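The notice board test

Friday, December 20, 2024

Every December I am told that the household robot is nearly here, and every January I put the decorations away myself. I have grown used to it. What bothers me more is how low the bar has been set, and how loudly people cheer when something trips over it.

My own bar is a notice board. We have one in the kitchen, and in a normal week it takes five minutes of work, most of it done by whoever happens to be waiting for the kettle. A note goes up. A note comes down. Somebody finds the pin that fell behind the bread bin. I would pay good money for a machine that did all of this without being watched, and I don't believe anyone can sell me one.

The firms would say I am being unfair. Drurkell's brochure promises "a helping hand in every room", and then spends 10 pages on the hand and a paragraph on the rooms. Geagea has a price, £1,831, for an arm with no body and a monthly fee on top. Karkska will let you join a waiting list. I asked all three whether their product could pin a shopping list to a board. Two sent me the brochure again. The third said it depended on the pin.

Well, yes. Everything depends on the pin. Paper bends, sticks to the wrong thing and slides when you press on it. A pin has to be picked up the right way round and pushed in straight, hard enough to stay and softly enough not to shift the board. A child of six can manage it with a bit of swearing. Factory robots have been welding cars for decades, but the car turns up in the same place each time — my shopping list does not.

I will grant that the people working on small jobs like this have chosen the right problem. I would sooner see two arms fuss over a scrap of green paper than watch another machine do a backflip. But getting a note onto a board is one step in a chore, and I want to know about the whole chore, 147 times running, in Tellutton, in my kitchen, with the radio on and the dog underfoot. Until someone shows me that figure I shall keep my money and my own two thumbs.

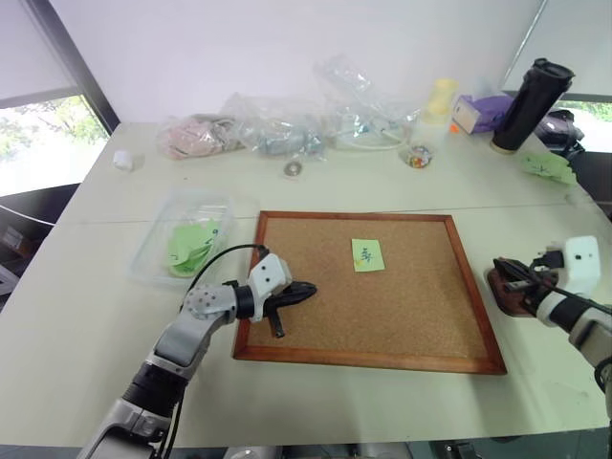
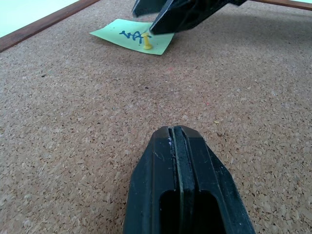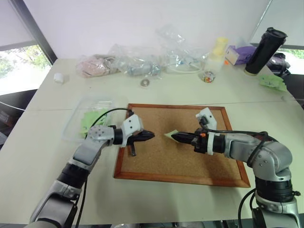
Robot grippers at work with a green sticky note and a cork board. The yellow push pin is in the second picture.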